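Pradthorpe Bench Top, Black

The Pradthorpe is a plain tabletop for sorting, stacking and small-parts work. It comes in one finish, a matte black, and all the corners are rounded. We sell it as a top only, or with the Sethi leg set. The top is 2000 mm long and weighs nearly 10 kg without legs.
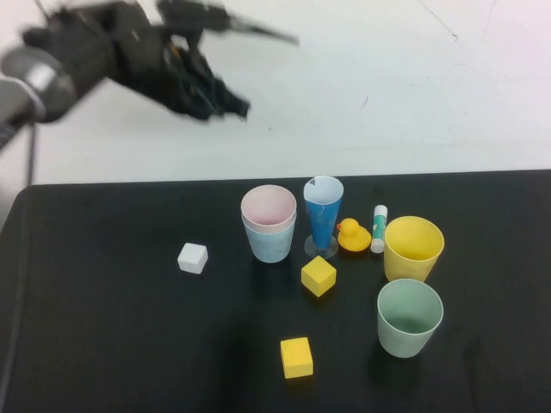 Matte black was chosen for the way small, pale items show up against it. Gloss tops throw back the ceiling lights, and customers asked us for something easier on the eyes. A small white cube is easy to pick out on it, even standing apart from the rest of the cups and blocks. The finish does pick up faint scuffs with use. Wipe with a damp cloth and mild soap. Do not use wax or polish, which will leave shiny patches.

The top can stand free or go straight against a wall. The back edge is straight, so pink and blue cups can stand near a plain white wall with no lip behind them. If you are fixing it to the wall, order bracket 463, which is sold separately. Cups, blocks and other loose parts are not included.

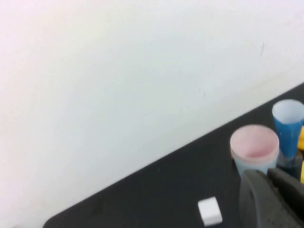 Ordering

Top only: part 267. Tops ship flat in one carton. For matched sets or trade orders, ask for Ewurabena Issahaku or Châu Lương at the order desk. Returns are accepted in April and every other month if the carton is unopened.

Related items
Sethi leg set, black
Tillix stacking cups
Jukix edge clamp
Wall bracket 463

Last updated: Sat 24 December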